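Gripper loses the grip signal when the piece is transparent

Léonie Pichon
10 March 2025

Hello. Our arm at Zillau must take lumpy pieces of see-through green material. Since we changed the fingers, the controller stops with "no object" although the finger is against the piece. It happened 30 times in 172 cycles. Opaque pieces never give the fault. Is it the sensor or the force limit?

Baptiste Jacquet

Had the same. Change the sensor.

Armelle Joly

Please do not buy anything yet. If your presence check is optical, light can go through the piece and the sensor reads nothing. On our cell I look at the wrist camera at the moment of the stop, and I compare it with the signal.

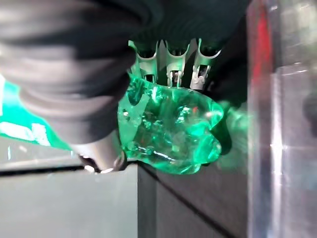
Maëlys Collet

I would add one safety point: do not reach in to free the piece while the arm is only paused. Switch it off first.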